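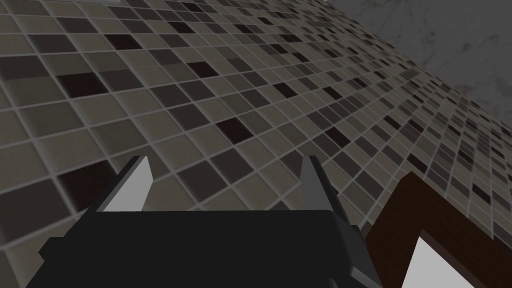 Sesstead wrist-cam set: README

Hi, and thanks for downloading! Sesstead is my side-by-side of two controllers driving the same simulated two-finger gripper around a tiled room. One is Niveo, the planner I've used for ages, and the other is Parkier, which is newer and a lot twitchier. Everything is rendered, so please don't go looking for real sensor noise in it.

What you get

There are 1,000 episodes, and 812 of them made it through my checks. The rest are in a folder called rejects (I kept them because bad runs are handy when you're debugging). Each episode has wrist camera frames, joint angles, finger opening and the name of the controller. The split file holds back 50 episodes for testing – please leave those alone when you tune.

About the tiles

I picked small mosaic tiles on purpose, and boy, do they make trouble. Up close the grout lines are big and easy to track, but further off they shrink into a fine mesh and my feature matcher starts grabbing the wrong corners. Niveo mostly shrugs it off. Parkier leans harder on the camera and drifts, worst of all when the fingers are open and there's nothing but tile between them.

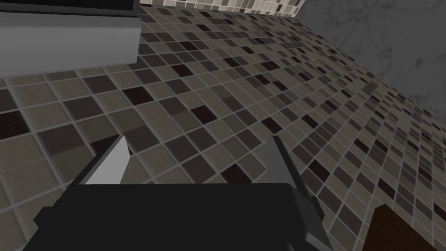

De Haan wrote in to ask whether the drift would go away with a plainer floor, and whether the finger opening is logged as a command or as a measured value.

Good questions! It's the measured value, and the command sits in the column next to it. On the floor, I tried a flat gray one for 21 episodes and Parkier did calm down, but that's too few for me to brag about. They're in the extras folder if you want to poke at them.

Known problems

Timestamps in the April batch start at one instead of zero. The loader fixes this for you, but if you read the files by hand you'll have to shift them yourself.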